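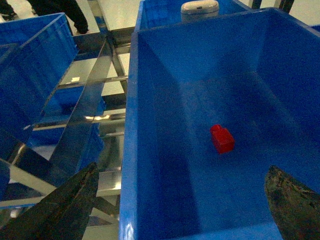 *A red block in a blue bin, between the open fingers of a gripper.*

**Cell budgeting** is the planning of money, floor space and staff time for a robot picking cell before any equipment is ordered. The term is used mainly for small and medium sites that handle mixed goods in open bins, where the robot arm is only one part of the bill. A cell budget normally covers the arm, gripper, cameras, racking, containers, guarding, electrical work, software and training. It also sets aside money for the first year of running.

## Scope

A cell budget differs from a supplier's quotation. A quotation lists what one seller will deliver. The budget lists everything the buyer has to pay for, including work done by the buyer's own staff and items bought elsewhere. Bins, shelving and tables are often missing from quotations and are sometimes bought late, at retail prices.

Most budgets divide costs into two groups:

- **Capital items** – arm, gripper, controller, cameras, racks, tables and safety equipment.
- **Running items** – spare fingers, replacement bins, software fees, cleaning, power, and the hours of whoever looks after the cell.

Delivery, lifting and removal of old equipment may be placed in either group, depending on the accounting rules of the site.

## Estimating the work

Planning usually begins with a list of the goods to be handled. The list records size, weight, surface and how each item lies in its container. Small items in deep bins are treated separately, as the gripper must fit between the walls with its fingers open. Rounded or glossy items are also marked, because they can affect both the choice of finger and the lighting.
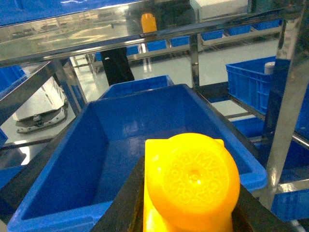

Once the goods have been listed, each is matched to a container and a place on the rack. Shelf spacing is a common source of error at this stage. A shelf that suits a person reaching in by hand may leave too little height for a wrist, a camera and a held item together. Altering a rack after fitting generally costs more than ordering the right spacing, and the cell is out of use while it is done.

Polished steel racking is easy to wipe down but throws back light and images of nearby objects. Where the cell depends on cameras, the budget may include matt panels, shaded lamps or extra time for setting up. These sums are small beside the price of the arm and are often left out.

Access for people is planned together with the rack. Staff need room to change bins and reach stopped equipment, and the space they stand in has to be agreed with the person responsible for site safety. If mobile units share the floor, turning and parking space is added to the plan.

## Containers

Using one type of bin throughout a cell lowers the number of spares required and makes rack layout simpler. Mixed bins are accepted where goods already arrive in them. Colour is normally chosen for contrast with the goods, although many sites keep whatever colour they already own.
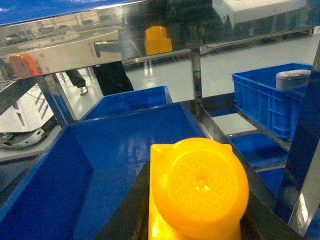
*Yellow plastic object in the foreground, with open blue bins and steel racking behind.*

Bins are ordered in larger numbers than the rack can hold, so that some can be filled or washed away from the cell.

## The Tonar sheet

The Tonar sheet is a planning form first used at a parts store in Lestevbridge. It was drawn up for the Won project, a plan to fit picking cells in an existing building without moving its outer walls. The form has 7 sections and asks for a price, a supplier and a delivery period for every line. A line with no firm price must carry the name of the department that will obtain one.

The Won plan covered 181 stock lines and 753 bins. Its original budget made no provision for spare gripper fingers, and 3000 pounds was later moved from the training line to pay for them. Revised copies of the sheet give fingers a line of their own. They also separate fixed racking from loose tables, which had shared a heading in the first issue.

The form has been criticised for its length. Smaller sites tend to fill in the sections on capital items and leave the running costs until after delivery, contrary to its instructions. A short form exists but leaves out floor loading.

## Trials before purchase 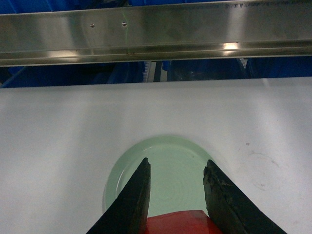 **Clureck Reference Desk**
*Equipment and Planning Editor*

A trial lets the buyer test selected goods before committing the full sum. It may take place at the supplier's premises or on a hired unit at the buyer's site. Trial goods should include awkward items as well as the ones that sell most. Shallow objects such as plates call for a different approach from items taken out of a bin, and may need their own fingers or a separate work surface.

The trial is given its own budget line. Typical charges are:

| Item | Usual basis |
|---|---|
| Hire of arm and gripper | Per week |
| Engineer's time | Per day |
| Sample goods | At cost |
| Carriage | Each way |
| Trial fingers | Per pair |

Some suppliers take the hire charge off the purchase price. The buyer normally asks for this in writing at the start – a verbal offer may not survive a change of sales staff.

## Wear and replacement

Gripper fingers pick up scuffs and chips in use. Their replacement period depends on the goods, the finger material and how often the fingers touch bin walls or tables. Budgets for a first cell commonly allow two spare pairs, with the figure reviewed after the first year. Cables, bin rims and table surfaces are inspected on the same visit where possible.

## See also

- Bin picking
- Whole-life cost
- Rack layout
- Site acceptance test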